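Home | About | Glassware | Benches & Rooms | Gallery | Links

Gallery: Glass on Black

I have been photographing lab glass for seven years now and I still get a silly grin when a piece catches the light just right. Most of my friends collect records or old radios. I collect pictures of flasks! This page is a small one, only two photos, but it has some of my favorite things on it: clear acrylic, a dark cloth, and a cork ring.

Let me say a word for the cork ring, because it gets so little love in the catalogs. A round-bottom flask is a beautiful shape and completely hopeless at standing up by itself. Put it in a ring and it sits there like an egg in an egg cup. I have rubber rings too, and they do the job, but cork has that warm color and the slightly crumbly feel — and it makes a nice soft sound when you set the glass down. My oldest one came in a box lot from a school in Virnau back in April, and it still smells faintly of the cupboard it lived in.

The black cloth is the other trick. Clear glass on a pale bench almost disappears, and you end up squinting to find the rim. Put something dark under it and every edge shows up, even the thin line along an acrylic plate. I learned this from an old Bronden catalog (151 pages, all of them gorgeous) and I have never gone back to white.

Both photos are from the same bench. Click around the rest of the gallery for the older sets.

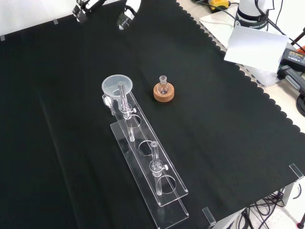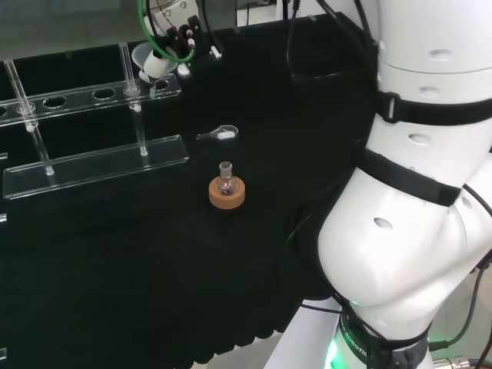

Round-bottom flask in its cork ring, with the clear acrylic rack close by.

In the first picture, look at the two glass tubes in the rack, each with its little clear fitting and knob. I could look at a stopcock all day! The funnel is frosted plastic with a good wide rim, and I like how cloudy it is next to all that clear glass.

The second one is my pick of the pair. The holes in the shelf turn into a row of dark circles with the cloth behind them, and there are soft reflections on the curve of the flask and on the rim of its neck. If you draw or paint, try copying those, it's wonderful practice and harder than you'd think.

The gallery is up to 2,271 pictures now, which is a bit mad, and I'm slowly sorting them by type of glass instead of by year. Funnels and racks are finished. Flasks are next, then the Gevano condensers, and after that the big Illés set that so many of you wrote to me about. If you have a favorite piece of glass on your own bench, please send me a photo, I love getting them.

— Andor Halász

Contact | Copyright Andor Halász | Back to top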